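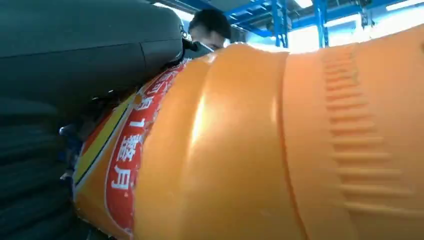

Photo: Sillow Home Help, member upload

Sillow Home Help > Storage > Kitchen and utility

Is it really fine to store full bottles lying on their sides?

Asked by lowshelf_ohio
118 views

I keep reading that tall bottles can go on their sides in a shallow drawer and I don't believe it. Or I believe it for the sort of people who take pictures of their drawers, and I'm not sure about it for me.

Background. We moved in April and the new kitchen has one decent cupboard and a lot of wide, shallow drawers. The previous owners had the Bettencourt units put in and I can see they look nice. What they won't do is take anything tall. I buy most liquids in big plastic bottles because the price is better, and every one of them is too tall to stand in a drawer and a little too tall for the shelf under the sink, where the pipe gets in the way. The ones that bother me most are fat orange plastic bottles with smooth round shoulders, so they don't stay where you put them either. You set one down on its side and it goes for a walk.

The Widileck guide to small kitchens says to lay everything flat, "caps to the front," and leaves it at that. No word about leaks. No word about whether the bottles were full or open or had ever been used by a child. There is a photo of a very clean drawer.

Then there is the liner. Everybody who says lay them flat also says buy the Trasar grip liner, and the people saying it tend to have a link to the Trasar grip liner. It comes in a roll, it's not cheap, and as far as I can tell it's a rubbery mat. I have a rubbery mat. I have had one under the dish rack for years.

So what I want to know:

Do ordinary screw caps hold when the bottle is on its side for weeks, or is that only true until you've opened it?

Does it matter which way the caps point? I've seen people insist on alternating them, one left and one right, and I've seen people insist on the opposite.

Do I need a special liner, or is that a sales pitch?

I've looked at the older threads. Most of them turn into an argument about vinegar. Please don't do that here.

2 answers

flatpack_widow
Helpful (marked by asker)

I've done it for long enough to have opinions, and I started out thinking it was nonsense too. Some of it is.

Caps first. An unopened bottle with a seal under the cap will sit on its side as long as you like. I've never had one of those leak, and if one did I would take it back to the store. An opened bottle is a different animal. Once the seal is gone you are trusting a bit of plastic thread, and whatever is dried onto that thread. Most of the leaks I've had came from gunk on the rim. The cap felt tight and wasn't. So wipe the rim and close it properly, then do the paper towel test before you trust it: lay the bottle on a folded paper towel overnight with the cap lower than the base. If the towel is clean in the morning, that bottle can go in the drawer. If there's a spot, it stands up somewhere else, even if that's on the floor of the broom closet.

I would not lay down anything with a flip top, a pump or a pour spout, opened or not. I know people do it. They also post later asking how to get syrup out of a drawer runner.

Same goes for anything that fizzes, and for bleach or drain cleaner. Those stay upright whatever the Widileck people think. Read the back of the bottle. If it says store upright, it means it, and I don't see why a drawer photo should outrank the label.

On direction, I'd ignore the alternating crowd. Head to tail makes sense for wine, where the necks are long and thin and you gain real space. With a wide bottle that has a short neck you gain next to nothing, and you end up with a cap at each end of the drawer to check for drips. I lay mine out on the table before I commit them to a drawer, all pointing the same way, and see how much room they take.

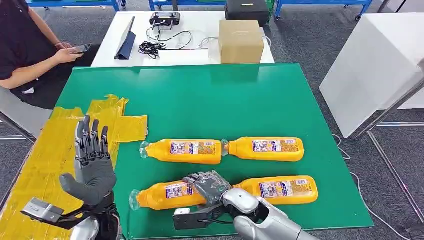

Two rows of two, caps to the left.

You lose a little length that way, with the cap of one bottle coming up close to the base of the next. I leave a finger's width there so I'm not dragging a base across a cap every time the drawer opens. It also means that if there's ever a leak I know which end to look at.

Do lay them out first, on a flat surface, with a mat down. Measure the whole group in both directions and then measure the inside of the drawer, at the bottom, where the runners steal some of it. I didn't do that the first time and had to put half of it back in the cupboard.

Turn the labels so they face up. It sounds fussy, but a round orange bottle looks like every other round orange bottle from the back. If the label is one you can't read quickly, put a strip of masking tape on the side that faces up and write on it what's inside and when you opened it. I write on the bottle and never on the cap. Caps get swapped.

As for the Trasar liner, I have it in one drawer and a cut-up piece of plain mat in another. I can't tell the difference in how the bottles behave. The Trasar one is easier to cut straight, I'll give it that. Neither of them stops a full bottle rolling if you slam the drawer. What stops it is filling the row so there's no room to roll, or wedging the last gap with a rolled dish towel. Free, and you already own it.

One more thing. Full bottles are heavy and shallow drawers aren't always built for it. Pull the drawer all the way out with the bottles in and look at it from the side. If the front dips, take 2 out and look again. I don't know what the Bettencourt runners are rated for and I wouldn't trust anyone on here who claims to know without the sheet that came with them.

drawerskeptic2

Don't do it. Things leak. My sister-in-law lost a whole drawer bottom to a bottle that was "definitely closed." Swollen chipboard doesn't go back.

If you have to, put them in a plastic tray with sides and then in the drawer. Then the tray gets it. But a tray uses up the space you were trying to save, so I don't know what anybody gets out of this.

Also check your liner for smell before you buy. Some of the rubbery ones stink when they're new and it gets into everything.

Comments

lowshelf_ohio
Thank you, this is more than I got from three articles. I did the towel test last night with everything that was open. Two of them left a spot, and both were ones I'd have sworn were shut. So that's a point for drawerskeptic2, I suppose. The sealed ones were fine, as you'd hope.

I'm still not convinced about laying down the opened ones even if they pass. A clean towel after one night tells me about one night. But I'll put the unopened spares in the drawer and keep whatever is in use standing on the counter, which I dislike, but I can see it.

flatpack_widow
That's a sensible way to split it. What were the two that leaked, was there anything stuck on the threads?

lowshelf_ohio
One had a crust all the way around. The other looked clean to me. I wiped both and I'm running them again tonight.

flatpack_widow
If the clean one spots again, look inside the cap. Some have a thin disc in there that does the sealing and it can fall out or fold over. No disc and it'll never close right, however hard you turn it. And don't go mad with the turning. The ridges are there for your fingers and they give you enough grip, you don't need pliers. I've cracked a cap that way.

drawerskeptic2
Tray.

lowshelf_ohio
I measured for a tray. With the sides on it I can fit one row where I could fit two. So no tray, but I've put an old baking sheet under the spares, the kind with a low lip. It won't hold a full bottle's worth. It might hold a drip long enough for me to notice.

pantry_by_the_yard
Has anyone tried the Widileck dividers for this? They say they hold round bottles.

flatpack_widow
They say a lot of things. I had a set on loan from a neighbor and they held small jars well and big bottles badly, the bottle just rides up over the divider. Maybe there's a taller version now. I'd want to see it with a full bottle in a drawer that's being opened by a teenager.

lowshelf_ohio
Second towel test: the crusty one is clean this morning. The other one spotted again, and there's no disc in the cap. It's standing in the sink until it's used up.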